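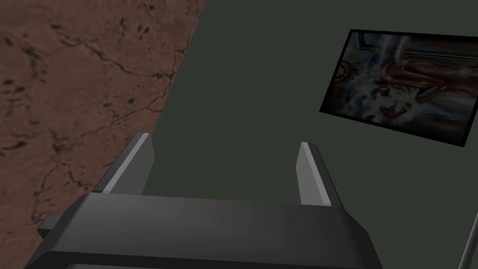

1/ Le laboratoire Makowska ouvre le programme Tredlow, consacré à l'enseignement de tâches à un robot par démonstration. Ce fil présente la méthode retenue pour la première campagne, menée en simulation avant le passage sur le bras réel.

2/ Le principe : un opérateur pilote le bras à distance au moyen d'une manette à six degrés de liberté. Les positions, les ordres d'ouverture et de fermeture de la pince ainsi que la vue du poignet sont enregistrés ensemble, puis servent à l'apprentissage de la politique de commande.

3/ La campagne comprend 1 420 démonstrations, réalisées par 13 opérateurs. Chacun a suivi au préalable une demi-journée de formation assurée par Omprakash Mittal, responsable de la téléopération.

4/ Les textures et les décors varient d'un épisode à l'autre : surface brune veinée comme du marbre, fond vert sombre uni, tableau encadré dans le champ. La politique apprise doit rester stable lorsque l'environnement change.

5/ Consigne donnée aux opérateurs : débuter chaque épisode pince ouverte, doigts écartés, et marquer un temps d'arrêt avant l'approche. Les démonstrations hésitantes sont conservées si la tâche est menée à son terme – elles renseignent utilement sur les corrections de trajectoire.

6/ Sont en revanche écartés les épisodes comportant une perte de liaison avec la manette ou une collision du bras avec son support. Le tri est effectué par deux relecteurs, sous la direction de Ramesh Sengar.

7/ Une seconde série, par guidage manuel, sera conduite sur le site de Weston. L'opérateur y tiendra directement le bras, moteurs en mode compliant. Elle comptera jusqu'à 400 démonstrations et portera sur les mêmes tâches, afin de permettre la comparaison des deux modes.

8/ Le logiciel d'enregistrement, Skusix, sera mis à la disposition des équipes partenaires avec sa documentation en français. Les demandes d'accès sont à adresser au secrétariat du programme, en précisant le modèle de bras et l'interface de commande utilisés.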